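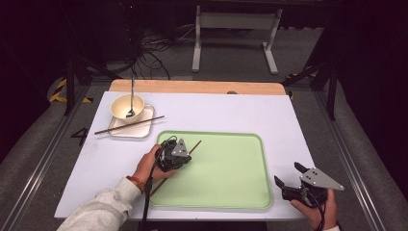 Table for one: our afternoon at the Plendareck open day

If you'd told me last year that I'd spend the best part of twenty minutes watching a grown adult try to put a chopstick on a tray, and that I'd be on tiptoe for most of it, I'd have laughed. But I was, and so was the woman next to me, and between us we made quite a lot of noise.

A small band of us from the Grellow newsletter list went over to Plendareck in March for their open day. For those who missed the notice in the last issue, Plendareck is the firm in the old carpet warehouse past the level crossing, and what they do there is teach robot arms to handle everyday things. The doors opened at 2 pm and there was already a queue down the ramp (plus a dog, who wasn't allowed in and took it badly). The chap on the door told us 169 people had put their names down, which had surprised them so much that they'd had to send out for more biscuits.

They took us round in groups of eight. You get a sticker, a short talk about not stepping over the stripy tape, and then you're off into the big room. It's darker than I expected! I'd pictured somewhere bright and white like a dentist's, but the lights are kept down away from the tables and there are cables all over the carpet. Each bay has a number painted on the floor and long metal rails running either side, so you're forever looking down to see where your feet are. We started at number 4, which was the tableware bay, and I'd have happily stayed there all day.

The business with the grippers

I had gone expecting a robot to lay the table while we all stood back and clapped. At bay 4 it's a person doing it, only they aren't allowed to use their fingers. They hold a black gripper in each hand, with a cable coming off the back of each one, and everything on the table has to be picked up with those. The idea, as it was explained to us, is that the grippers keep a record of how the hands moved, and later the arms learn from lots and lots of those recordings. Somebody has to have done it well first, in other words, and that somebody spends their working day moving crockery about.

The setting was very plain. A bowl on a little square plate with a spoon standing up in it, a pair of chopsticks, and a big pale green tray that all of it was meant to end up on. Laid out on a white board, so nothing to distract you. I could clear that lot away in five seconds with a tea towel over my shoulder and the radio on.

Well! The chopsticks go first, one at a time, and they are little horrors. When you pinch a chopstick anywhere but the right spot it swings round like a compass needle, and then you've got to decide whether to put it down and start again or carry on and hope. Our demonstrator (grey fleece or sweatshirt, lovely orangey-red bracelet, the patience of a saint) talked us through it while doing it, which I couldn't have managed. The left hand had the first one over the tray and the right hand was waiting off to the side with its jaws open, ready to help if it was wanted. The other chopstick was still lying across the plate in front of the bowl.

I asked why not do both together, as you would at home. Apparently they tried that early on and got a muddle, because the two sticks roll against each other and the recordings all came out different. So it's one, then the other, then the spoon, then the bowl, and the plate last of all. They've got it written up as a little running order on a clipboard, and when someone in our group suggested the spoon should come first because it's the thing most likely to fall out, there was a proper discussion about it. I gather the spoon argument has been going on for months.

The bit that had me on tiptoe was the setting down. You'd think picking up was the hard part, but a chopstick on a tray wants to roll, and if you let go a fraction too high it bounces and goes under the rim of something. Twice we saw one skitter off and have to be fetched. The demonstrator doesn't hide it or start again with a cough, by the way. A bad go gets marked as a bad go and they carry on to the next. I liked that a lot.

Having a turn myself

Of course I put my hand up. They had a practice pair of grippers at the side, with a few wooden pegs and a plastic beaker, and anyone who wanted could try.

I was terrible. The grippers are lighter than they look, but your brain keeps insisting that your fingers are where your fingers are, and they aren't, the jaws are a good way further out. I kept closing on thin air an inch above the peg. Then I got the peg, was so pleased with myself that I waved it at my friends, and dropped it in somebody's handbag.

A lad who can't have been more than ten had it in no time and stacked nine pegs in a tower. His tip for me was to stop looking at my hands and look at the peg. It worked, sort of! I got two in the beaker after that and I am counting it as a triumph.

What it does to you is make you notice your own hands for the rest of the day. I laid the table that evening and caught myself watching how I slid the forks into place with the side of my thumb, which no gripper in that building could do.

The arms, and what they've learned so far

After the tea break (urn, two kinds of biscuit, the good ones gone by the time our group got there) we were taken into the Sasaki room, which is the smaller one at the back where the arms live. They were running a program called Zuvari, which is Plendareck's own and which everybody there talks about as if it were a slightly dim but willing nephew. Zuvari likes bowls. Zuvari isn't keen on spoons. Zuvari had a funny morning but has cheered up.

A pair of arms did the same tray job we'd just watched, and I'll be fair, it was slow. Very slow. There's a long pause before every move, where you start to wonder if it's been switched off, and then the arm comes down ever so gently and takes hold. The bowl went across without a wobble and got a round of applause. The first chopstick went across too, laid at an angle that would have annoyed my mother. The second was picked up, put down, picked up, put down again, and then the arm seemed to give it up as a bad job and went for the spoon.

The screen by the door said 2,797, and that turned out to be the number of tray recordings Zuvari had been given to learn from up to that morning. I said it seemed an awful lot of washing up for one and a half chopsticks. The woman running the session laughed and said a good many of those were from before they changed the tray, when it had a deeper lip and everything got caught on it, so they're of limited use now. I thought that was rather sad. All those bowls!

Things people asked

The questions at the end were good, so I scribbled a few down on the back of my sticker sheet.

Will it do real dinners, with gravy? Not yet and not soon. Everything on the tables is clean and empty, and they want to get that right before anybody brings food into it.

Is it meant for restaurants? They're thinking more of day centres and hospital wards, where trays go out and come back all day long and the staff would sooner be talking to people. There was some muttering at this from the row behind me, and one man said he'd spent his working life on a ward and the tray was how you got talking in the first place. They took that seriously, I thought, and asked him to stay behind for a chat. He was still there when we left.

Does it hurt your wrists, holding those things? Yes, a bit, by the afternoon. They swap over regularly and there's a jar of hand cream on the windowsill for everyone's use.

Can left-handers do it? Yes, and they're glad of them.

I asked whether they get bored, and the demonstrator from bay 4 said the first week is dull, then you start having opinions about chopsticks.

If you fancy going

They're planning another one in the autumn and Grellow readers will get first go at the places, as we did this time. A few things I'd pass on. Wear flat shoes for the cables. There's a step up by the hazard tape that's easy to miss in the gloom, so if you're unsteady ask for an arm (a human one, they've plenty). The room is chilly and I was glad of my cardigan. Parking is hopeless after 1.30, but the bus stops right outside and the driver will shout for you if you ask. Children are welcome with a grown-up and were much better at it than the rest of us.

It's free, though there's a tin by the urn for the biscuits. Reply to this newsletter with "Plendareck" in the subject line and I'll add you to my list, and do say if you'd like to try the grippers, as they want to know how many practice pairs to put out. I shall be going straight back to the pegs.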